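Fernlow Community Kitchen and Skills Programme
Progress report to the Ghasemi Fund

Prepared by Widad Salameh, Programme Manager
Sep 11, 2018

1. Purpose of this report

This report covers the second period of the grant awarded to the Fernlow Community Kitchen and Skills Programme. It sets out the work completed, the position on spending, the matters that have caused delay and the work planned for the remainder of the grant. It should be read together with the first report, which described the recruitment of staff and the signing of the lease.

2. Work completed

The cookery course has now run in full on two occasions and a third group is under way. Each group has 10 places, and all places were filled on each occasion. Learners follow a set course in food hygiene, budgeting and meal planning, and are offered the chance to sit the basic hygiene certificate at the end. Those who did not pass at the first attempt have been offered a second sitting without charge.

The lunch service reached its target of 1000 meals before the end of the period. Meals are offered at a fixed low price, and the price has not been changed. Demand is highest when the local schools are closed, and the rota has been altered so that more staff are present in those weeks. A small number of meals were delivered to older residents who could not travel. Delivery was not part of the original proposal and has been met from the kitchen's own takings.

The agreement with Veltent for surplus fruit and vegetables has worked well. Collections take place in the early morning and the goods are checked and weighed on arrival. Supply of root vegetables has been steady. Supply of salad and soft fruit has been less so, and the menus are now written to allow for this.

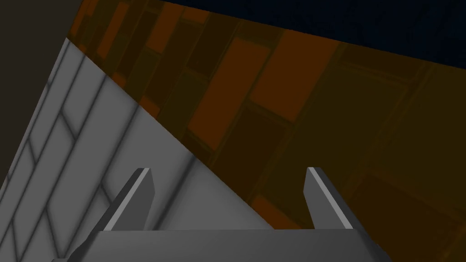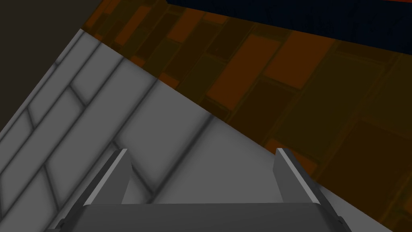
3. Matters causing delay

The new extraction unit was ordered from Skaduson in the first period. Fitting was put back on two occasions while the landlord's consent for work to the rear wall was obtained. Consent has now been given in writing. Until the unit is in place, frying is not permitted during classes and two sessions of the course have been taught from an amended plan.

The post of assistant tutor was vacant for longer than expected. The first advertisement drew few suitable replies. The post was advertised again with changed hours and has been filled. Checks and references are complete.

4. Spending

Spending on food and wages is in line with the agreed budget. Spending on equipment is below the budget for the period, as the final payment for the extraction unit falls due only when it has been fitted. We ask that this sum be carried forward. No change to the total grant is requested.

5. Views of learners

Learners complete a short form at the end of each course. Most said that they now cook at home more often than before. Several asked for evening classes, and we are looking at whether the building can be opened later without a further charge under the lease. The most frequent complaint concerned the lack of space for coats and bags, and hooks have been ordered.

6. Work planned

The extraction unit is to be fitted in October. An evening class will be tried with one group if the landlord agrees the hours. The programme will also open talks with 3 further suppliers in order to reduce its reliance on a single source of fresh produce. A final report, with full accounts, will follow at the close of the grant.

Related items
Fernlow programme: first progress report
Ghasemi Fund: guidance on carrying sums forward
Cookery course: dates and how to apply
Lunch service: opening hours and prices

Last updated: at submission of the second report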